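We use cookies to remember your login and to show you the right number of unread threads. Accept / Manage settings

Wrist cam pose estimate flips 180 on a plug, how are you all handling this?
Posted in February by neginnaseri

Hi all, Negin Naseri here, long time reader. I'm doing charger insertion with a two-finger gripper and a wrist camera. Grasping is fine. My trouble is after the grasp, when I re-estimate the pose of the charger in the hand before heading to the socket. I run Verora for the in-hand pose and then hand it to our planner (Flollurari, in-house, sorry, can't share it).

Out of my last 40 grasps, 16 came back with the charger rotated half a turn. The outline is a rounded square, so I get it, the silhouette is the same either way up. But the prongs sit below the middle of the face, and I figured that would be plenty to break the tie.
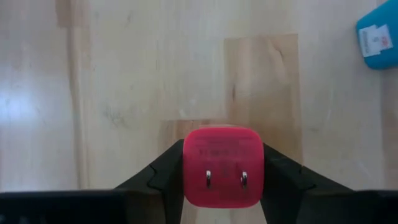

wrist view after the grasp, prongs toward the camera

I've tried a bigger crop and more refinement steps. The steps just made it slower (34 ms up to way too long) and it still flips! Any ideas before I start writing something ugly?

---

bolt_and_nut

Write the ugly thing. Find the two prongs as bright blobs inside the charger mask, take the midpoint, compare it to the mask center. If it's below center in the image you're upright, if it's above you flip. Ten lines of code and you can go home.

---

tessellate88

I'd be careful with that. Look at the glare on the left side of the wood. Sure, it's outside the mask, but that face is kind of glossy too, and when you tilt the wrist you'll get a highlight on the plastic that's brighter than the prongs. I did the blob thing on a shiny connector and it worked great until somebody opened the blinds.

Also your charger looks a bit soft in that shot. What's your focus set to? If the camera is focused for the approach distance, everything in the fingers is going to be mush, and Verora leans on texture pretty hard. The writing up top should be helping you and I can't read a letter of it.

---

neginnaseri

Focus is fixed, and yeah, set for the table. I never changed it after we moved the camera. Ugh. I can probably pull it in, but then the approach gets worse, and I use the same stream for both.

---

bolt_and_nut

So lock the exposure and mask out anything wider than a prong. I still say blobs. You don't need to read the writing to know which way up a plug is.

---

oldkinematics

I disagree with both of you a little. Why is this a vision question at all? You know the pose before the grasp. Unless the thing spins in the fingers it can't have turned 180 on you. Carry the pre-grasp estimate through as a prior and throw out anything more than 40 degrees away from it. We did this in the Akbari stack and ran 400 insertions without touching the pose network.

---

tessellate88

That only works if the pre-grasp pose is right. If it flipped on the table too, you've now locked in the wrong answer and you're very confident about it.

---

neginnaseri

Just checked my logs and the pre-grasp one is flipped sometimes too, about 1 in 10. So the prior helps but doesn't get me there. Does Verora let you score two hypotheses yourself? I can't find it in the docs.

---

tessellate88

Yep, pass both poses in as initial guesses and turn refinement off, and you get a score for each. Render with the prongs in the mesh, though. The simplified mesh from the Namura exporter drops thin parts by default, and then your two hypotheses score the same. Ask me how I know.

---

neginnaseri

Oh no. I used the Namura exporter. Opened the mesh just now and it's a rounded square with no prongs on it at all!! Re-exporting, will run another 40 tonight and post the numbers.

---

bolt_and_nut

Blobs would've caught it. Just saying.

---

oldkinematics

Keep the prior in anyway, it's free. And post the misses too please, I'm curious whether the focus matters once the mesh is fixed.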